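Opening an old office computer: notes for my talk at the Dostdale repair evening
November
By the organiser of the Trenik repair table

Start when people have their tea. Wait for the door to close, it is noisy.

Good evening and thank you for coming. My talk is 25 minutes and after it we go to the tables. Please stop me if I speak too quickly or if I use a word that you do not know. I learned most of these words in another language, so I also have to look for them sometimes.

Slide 1, title only. Say the name of the group slowly: Trenik. We meet in the old Wainwright building, which has 1881 over the door. (Small pause, the people who walked past it for years like to hear this.)

Slide 2. Why an office desktop and not a laptop. I want to begin with the big black boxes which offices give away. They are heavy and ugly, but there is a lot of room inside for the fingers. In a laptop everything is thin and glued. When you learn, you need space. I bought my first one from the Dratusari warehouse sale and I opened it on my kitchen floor with the wrong screwdriver. I do not recommend the kitchen floor. One screw I found in spring.

Slide 3. Before the cover comes off. Read this part from the paper, do not improvise.
- Shut down the machine, then pull the mains cable out of the wall.
- Press the power button once more and wait a little.
- Touch bare metal of the case with your hand before you touch any board.
- Never open the power supply itself. Not even when it is old. If it is bad, we replace the complete box.

Somebody will ask about the wrist strap. Answer: yes, we have them on the tables, please use them, and on a carpet please use them twice as seriously.

Slide 4. Lay the case down. Many beginners work with the case standing up and then the parts hang and fall. Put it on its side, with the open side to the ceiling, and gravity will help you. Leave free space on the table next to it for the things you take out. I use an egg box for the screws, one hole for each kind.

Slide 5. Leave this one on the screen while I talk about finding your way.

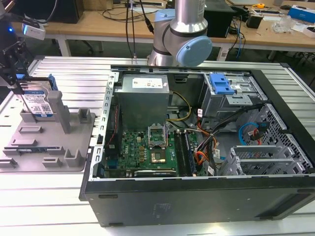 Dell desktop with the side panel off. Power supply at the upper left, drive cage with the blue latch at the upper right.

Begin with the silver box with the white label, because everybody can find it. All the power starts there, so follow the yellow and black wires with your eyes. Ask the room: who can find the memory? Give them time. The two modules are to the right of the socket in the middle of the green board.

Then the processor. The metal bracket is up and the chip has a coppery-gold colour. Say clearly that tonight the processor is only for looking. The socket is the most delicate place in the computer and a bent contact can finish the whole board.

The data cables: one is light blue, one is red, and there is a black pair also. The colour of a SATA cable has no meaning for the speed, people always believe it has. But different colours are useful when you put everything back. There are small white labels on several of the power leads too. I like labels. If your machine has none, take masking tape and a pencil before you unplug the first thing.

Slide 6. Dust. Soft brush, short puffs of air, hold the fan with one finger so it does not spin. No household vacuum cleaner inside the case.

Slide 7. What is worth changing. In my opinion first the drive, then the memory. The rest I would leave alone. For a machine from the years after 2000 but before memory became cheap, be honest with the owner if the money is better spent on another one.

Slide 8. Tables. Groups of 5, please share the screwdrivers. Machines which do not start go on the shelf by the window with a note of what was tried.

If there are no questions, tell the story of the printer. If it is already nine o'clock, leave the printer out and collect the cups.

Last updated: November, after the practice talk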